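Do brain-training apps for hand-eye coordination do anything? (long)
Forum: Hobbies and Skills > General Chat

dovetail_dan wrote:
My brother-in-law paid for a full year of one of these reaction time apps, the Follberg one, and now he won't stop telling us his score went up. You tap the dots, the dots get faster, you get a number at the end.
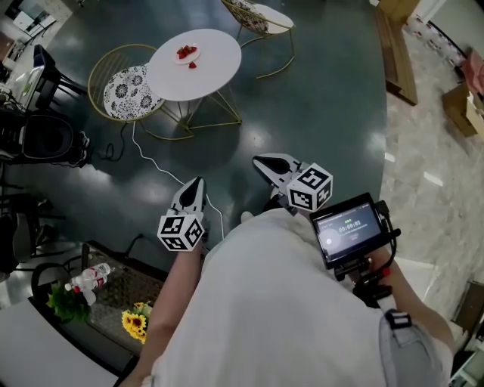
What I want to know is whether any of that carries over to anything he does away from the phone. He says his tennis is better. I have played him twice since and his tennis is the same tennis. Their site says "built on science" and then links to a blog post on their own site. Has anyone here seen a decent study, or is it all like this?

pellwort wrote:
You get better at the thing you practice. Tap dots for a year and you'll be a very good dot tapper. I'd want to see a test where people trained on the app and then got measured on something else, by somebody who doesn't sell the app.

marigold77 wrote:
I'll stick up for it a little. I'm 68 and I started with Bonormont last September when my hands felt slow. I do feel sharper. I drop fewer stitches and I'm quicker at cards. My daughter noticed it before I said anything. You can call that whatever you like but I'm keeping my subscription.

pellwort wrote:
Glad you feel better, and I mean that. But did you change anything else last September? New glasses, more sleep, more knitting?

marigold77 wrote:
New glasses, yes. I had them before I started the app though, by a week or two.

dovetail_dan wrote:
A week or two!! Marigold, come on.

marigold77 wrote:
I said what I said.

Shota Okabe wrote:
I taught beginner juggling at a community center for a long time, so I have watched a lot of adults learn a new hand skill. They improve quickly at the start, then it slows way down. An app that shows you a chart of the first few weeks is showing you the easy part of the curve. Anyone who has learned to type knows what that chart looks like.

Also, the people who came to my class already able to play drums or piano didn't pick up three balls much faster than the rest. A bit calmer about dropping them, maybe. That's only what I saw, I never wrote any of it down.

quietloom wrote:
Disagree with Shota on the musicians. I play fiddle and I learned juggling in one afternoon. There has to be some carryover between skills or every new thing would take as long as the first one did.

Shota Okabe wrote:
Some people learn it in one afternoon who never touched an instrument. How would you tell the difference?

quietloom wrote:
I can't, but neither can you.

Hendrik Van Hecke wrote:
Dan, look at how the Follberg score is worked out. A friend showed me hers. The top possible score is 2,000 and it gives you points for streaks, meaning days in a row you opened the app. So his number can go up while his reactions stay right where they were. I asked their support what share of the score was speed and got back a paragraph about wellness.

dovetail_dan wrote:
Points for opening it? Wow. Ok, I'm bringing that to dinner.

rk_bramble wrote:
Prins does the same thing with badges. Rirkham at least shows you the raw times, but then it compares you to "people your age" and doesn't say who those people are or where it got them. Could be anyone. Could be people who quit after one try.

pellwort wrote:
And it averages your best tries only, last time I looked. Throw out my bad shots and I'm a great golfer too.

marigold77 wrote:
What would you all have a person do instead, then? Nothing?

pellwort wrote:
Whatever you want to be better at. Cards for cards. It's free.

marigold77 wrote:
I play cards already. My partners are slow and two of them cheat.

Hendrik Van Hecke wrote:
Then the app may be better company, fair enough.

dovetail_dan wrote:
Update, 25 June 2023. I brought up the streak points. He said he already knew and that showing up is part of the training. We're playing tennis again next weekend and I'll post the score here whichever way it goes.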